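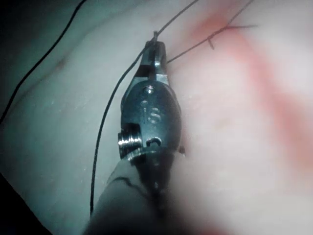
Needle driver and black suture over one of the practice pads.

SUTURE PRACTICE: NEWS AND BITS

Quick one this month, the newsletter goes off at lunchtime and I've only just sat down.

First, pads. The new tissue pads from Kuslow have come. 39 in the box, so enough for the March group with a few put by. They are softer than the old lot and they do tear if you pull up instead of along. Please use both sides before you bin one. A pad with a few holes in it is still a perfectly good pad, and we have been throwing them out far too early. Used ones go in the grey crate under the window, not the sink. Not the sink!

Thread next. We're sticking with black. Some of you asked for the blue and I did price it up, but black shows up best on the pale pads and we have a big reel to get through. Cut your own lengths, 18 cm is plenty for a single knot and a bit of practise after. Longer than that and it just catches on everything.

Lurdes Simões is over from the Diltavton group again to run the knot evening on Mar 14, 2025, upstairs at Gurville, same room as last time. Places are free but do put your name down on the sheet. She wants everyone to have had a go at the basic knot beforehand, so no slides, straight to the pads.

Her notes from last time, for those who missed it (I've tidied them a bit):

Lay the wraps down snug, one against the next. Gaps are where it slips.

Pull along the line of the thread. If the knot rolls over on its side you've pulled up.

Leave a tail you can get hold of. Most of us cut far too short, me included.

Grip the thread close to where you need it, then stop. Don't keep re-gripping, it roughs up the thread and it will snap on you later.
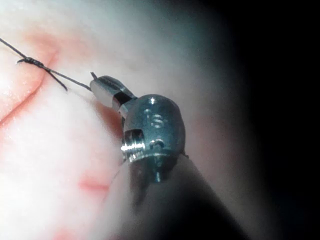

And watch the tails. Lurdes goes on about this and she's right, a loose end gets picked up by mistake in place of the one you wanted and then the whole thing has to come out. Move it aside before the next throw. Takes a second.

Needle drivers: wipe the jaws down when you finish, bits of pad get into the joint and go hard. Soft brush is in the top drawer. If the jaws won't close properly put a tag on it and leave it on the Figueiredo shelf, don't put it back with the good ones. Two came back like that in the same week and somebody lost half an evening to it.

Money. Pads and thread came to 255 all in, leaving 500 in the pot for the year. Should be fine if we go easy on the pads, see above.

Still wanted: a decent desk lamp, a couple of trays with a lip, and someone to write up the knot evening for next time as I'm away. Half a page would do. Send it to me or leave it in the folder by the door.

Oh and the kettle upstairs is working agian. Bring your own mug.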